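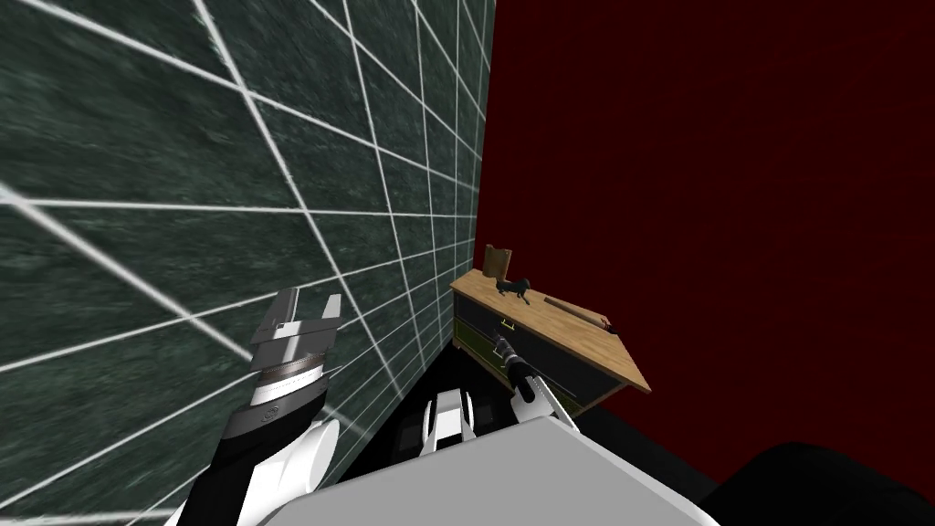
14 May 2025

Drawer task in Sala again, the simulated room with the red and green walls. Ran 4 episodes on the Humau controller with the Plerkside grasp planner switched on. Completed: 3. In the other, the right gripper slid off the handle and the episode timed out.

Left arm is still idle for most of a run. I want it to clear the desktop while the right one does the drawer, as a person would. The planner treats the two as separate jobs and queues them.

Spent the afternoon on small items. The rolling pin is the hard one. Contact friction is probably set too low, so I can't tell yet how much of the trouble is the policy.
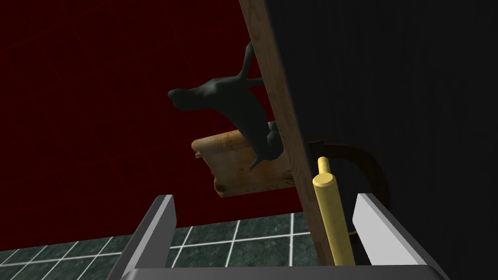 Wrist view, fingers open, yellow rod in the gap.

Jutthorpe asked by email whether this could tidy a real desk by December. I wrote back no. One drawer in one known room, yes. A desk with papers and a mug on it, no, and I would not give them a date.

To do: raise friction, rerun 6 episodes with new seeds, log finger force at contact.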